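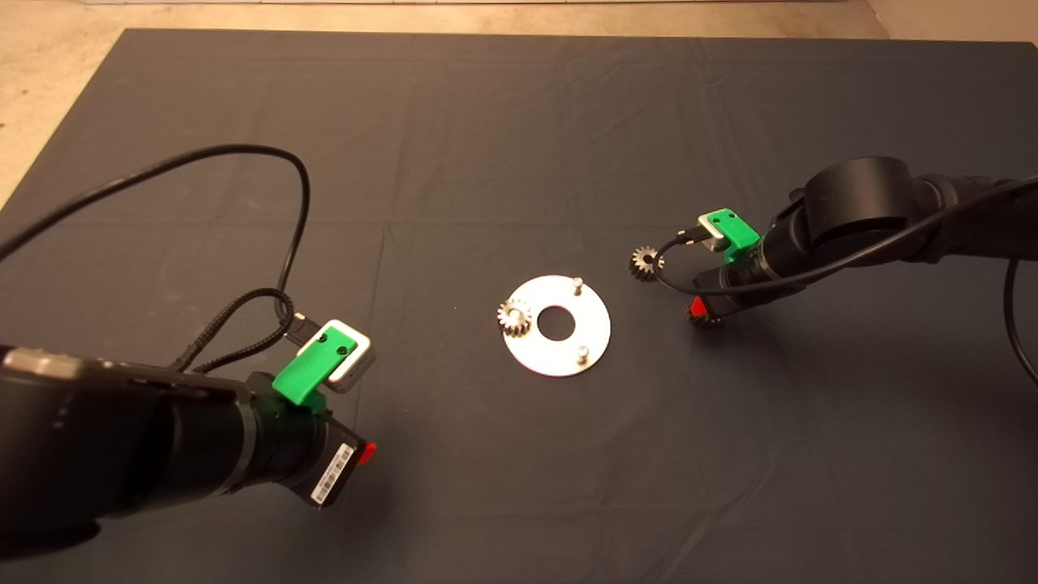 (사진) 두 대의 로봇 팔이 놓인 시연 작업대. 가운데에 금속 원판과 소형 기어가 있다.

[보도자료]

Pimonis, 공개 시연의 날 개최… 양팔 로봇의 소형 기어 조립 작업 소개
협력사 Jinus와 공동 준비, 7월 한 달 동안 방문 신청 접수

조립 자동화 전문 기업 Pimonis는 Arnton에 위치한 자사 시험실에서 공개 시연의 날 행사를 열었다고 밝혔다. 이번 행사에는 부품 가공업체와 감속기 제조업체, 지역 기술학교 등에서 약 14개 기관이 참가하였다. 행사는 오전 10시에 시작되었으며, 회사 소개, 작업 시연, 질의응답의 순서로 진행되었다.

시연의 주제는 소형 금속 기어의 조립이다. 작업대 위에는 짙은 회색 천을 깔고, 그 위에 중앙에 둥근 구멍이 있는 은색 금속 원판을 놓았다. 원판에는 작은 금속 핀이 세워져 있다. 로봇은 천 위에 있는 기어를 집어서 핀의 위치에 맞추어 끼우는 작업을 하게 된다. 사람의 손으로는 어렵지 않은 일이지만, 기어가 놓인 방향이 매번 다르고 구멍과 핀 사이의 여유가 작기 때문에 로봇에게는 쉬운 과제가 아니라고 회사는 설명하였다.

이 작업을 위하여 Pimonis는 두 대의 로봇 팔을 서로 마주 보는 방향으로 배치하였다. 각 팔의 그리퍼 위에는 밝은 녹색의 3D 프린팅 거치대가 있고, 여기에 소형 카메라 모듈이 고정되어 있다. 거치대는 Jinus가 설계를 맡았다. Jinus 측은 그리퍼를 교환할 때에도 카메라의 각도가 달라지지 않도록 하는 것을 가장 중요하게 생각하였다고 전했다. 첫 번째 설계에서는 나사를 조일 때마다 각도가 조금씩 변하는 문제가 있었고, 현재의 모양은 2회의 수정을 거친 것이다.

참가자들의 관심이 특히 높았던 것은 작업대에 천을 사용한 점이었다. 일반적인 조립 라인에서는 부품을 전용 트레이에 정렬하여 공급한다. 그러나 Pimonis는 트레이가 없는 상태에서도 작업이 가능한지를 확인하고자 하였다. 천에는 주름이 생기고, 주름에 따라 기어의 기울기도 변한다. 회사는 이러한 조건이 소량 다품종 생산 현장의 상황에 더 가깝다고 보고 있다. 금속 표면의 빛 반사도 중요한 검토 항목이다. 원판이 조명을 반사하면 카메라 영상에서 핀의 윤곽이 약해질 수 있으므로, 어두운 색의 천을 선택하고 조명의 높이를 여러 차례 조정하였다.

질의응답 시간에는 작업 속도에 대한 질문이 많았다. 이에 대하여 Pimonis는 현재 단계에서는 속도보다 반복 작업의 안정성을 먼저 확인하고 있으며, 숙련된 작업자와 비교할 수 있는 수준은 아직 아니라고 답변하였다. 기어의 재질이 바뀌는 경우에 그리퍼의 손가락 부분을 새로 제작해야 하는지에 대한 질문도 있었다. 회사는 크기가 비슷하면 같은 부품을 계속 사용할 수 있으나, 표면에 기름이 많은 경우에는 추가 시험이 필요하다고 하였다. 케이블의 정리 방법을 묻는 참가자도 있었으며, 이 부분은 다음 시험 장비에서 개선할 예정이다.

오후에는 희망하는 참가자를 대상으로 조작 체험이 마련되었다. 체험은 3명씩 조를 나누어 진행하였고, 안전을 위하여 로봇의 동작 속도를 낮게 설정하였다. 지역 기술학교의 참가자들은 기어를 집는 순서를 직접 정해 보고, 그 순서에 따라 두 팔의 동선이 어떻게 달라지는지를 확인하는 시간을 가졌다.

Pimonis는 이번 시연에서 받은 의견을 정리하여 하반기 시험 계획에 반영할 방침이다. 다음 단계로는 정밀 부품 유통사인 Shahbazi가 제공하는 여러 규격의 기어를 사용하여, 크기가 서로 다른 부품이 섞여 있는 조건에서 같은 작업을 시험하게 된다. 시험 결과는 정리가 되는 대로 참가 기관에 먼저 공유된다.

시연에 참가하지 못한 기업과 학교를 위하여 개별 방문 신청도 받는다. 신청 기간은 7월 한 달이며, 방문 시간은 오후 2시부터 2시간이다. 자사의 부품을 가지고 방문하고자 하는 경우에는 부품의 크기와 재질을 신청서에 기재하여야 한다. 시험실 내부의 촬영은 담당 직원의 안내에 따라 정해진 구역에서만 가능하다. 참가비는 없다.

■ 방문 신청 안내
장소: Arnton 소재 Pimonis 시험실
대상: 제조업체, 연구기관, 기술학교
기간: 7월 중, 오후 2시 시작
신청: Pimonis 홈페이지의 방문 신청 메뉴
문의: Pimonis 홍보 담당

■ Pimonis 소개
Pimonis는 소형 금속 부품의 조립과 검사를 위한 자동화 장비를 개발하는 기업이다. Arnton에 시험실을 두고 있으며, 부품 제조업체와 함께 실제 생산 조건에 가까운 환경에서 장비의 시험을 진행하고 있다.

본 보도자료의 내용과 사진은 출처를 표시하는 경우 자유롭게 사용할 수 있습니다.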